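Home Bedding Toppers Quilts Throws Guides Contact

Plush Mattress Topper, Light Gray, by Fusora
6 min read

The sales sheet for this topper promises hotel sleep, cloud support and "a whole new bed." I have been buying bedding for the Skeditz shop long enough to distrust all three. A topper is a layer of padding with a cover on it. A good one takes the hardness off a firm mattress and stays where you put it. A bad one sheds, slides, and ends up in the closet by July.

We stock the Fusora because it does the first of those jobs fairly well and the second one better than I expected. I wouldn't go further than that, and the page on the maker's site that talks about spinal alignment is not one I would send a customer to.

What you get is a soft, fuzzy top face, a padded edge that is rounded over at the sides, and corner straps underneath. The color is sold as "Mist." It is light gray. If you already own a gray headboard, order the swatch first, because two grays that nearly match look worse than two that plainly don't.

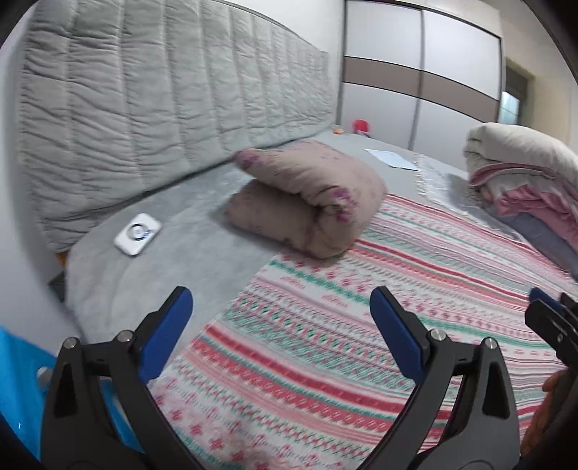

The gray topper with a striped flat sheet partly over it and a floral blanket rolled up by the headboard.

Most people will put a sheet over it, and I would too. Plush feels pleasant under your hand in a shop. Under your whole body for a night in warm weather is another matter, and it picks up lint from anything dark. The claim that it "can be used as a finished sleeping surface" is true in the sense that you can sleep on it. You can also sleep on a rug.

A flat sheet is the safer choice of cover. Fitted sheets depend on pocket depth, and the topper adds height that the packaging doesn't mention. Niloufar Sadeghi on our returns desk keeps a list of the fitted sheets that came back with popped corners, and after the last stock check we stopped suggesting the Titell one entirely. It fits the mattress. It does not fit the mattress plus this.

Does it slide? Less than the smooth-faced kind. Plush grips whatever is laid on it, so a quilt tends to stay put, although the same grip makes it a nuisance to pull a sheet straight. You tug one side and the other side stays where it was. Lift the sheet and lay it again - it's quicker.

Layers for the top

The Dehghan floral quilt is the one we sell most often alongside it. I was against stocking it. Faded flowers on a soft ground are the sort of thing that photographs older than it is, and the catalog calls the pattern "heirloom," a word I would ban. It has grown on me a little. The purples are quiet and there is enough green in the leaves to keep it from going sugary. The base color is harder to pin down. It reads as pink by day and much closer to beige under a yellow bulb, and we have had it returned by people who wanted one and felt they had been sent the other. Look at it in your own room before you cut the tags off.
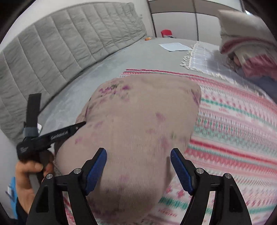

Photo: Skeditz product desk

It rolls up well, and I recommend rolling for anyone short of shelf space. Fold it in half the long way first. Roll from the closed end. Don't use the elastic band it ships with, which leaves a dent across the middle that took an afternoon to relax on our sample.

The stitching deserves a harder look than the print. Ours has held through the washes we have given it at 88 degrees, but the creases between the quilting lines don't drop out on their own. The label says "no ironing needed." I suppose that depends on who is coming to visit.

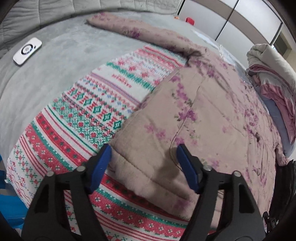 Mixing patterns is where the catalogs get carried away. They will show you five prints on one bed and call it collected. Two is plenty. A banded pattern with red and green in it can sit beside a floral if the ground behind one of them is white or close to it, and the plain gray underneath gives your eye somewhere to go. Add a third print and the bed starts to look like the sale bin.

Care

Spot clean the topper where you can. It will go through a large machine, cold, on its own, though ours took two full days to dry and came out slightly flatter on one side. Shake the pile up by hand. Tumble drying is allowed on low, and I would still rather you didn't. The quilt can be washed with other light colors after the first wash.

Details

Cover: 100 percent polyester
Straps: elastic, one per corner
Color: Mist (light gray)
Item number: 101
Trial: 40 nights, unwashed, with the straps still attached

Returns on the topper are at the buyer's cost after the trial ends. Fusora also offers an "extended comfort guarantee" for an extra fee. We have read the terms and don't sell it.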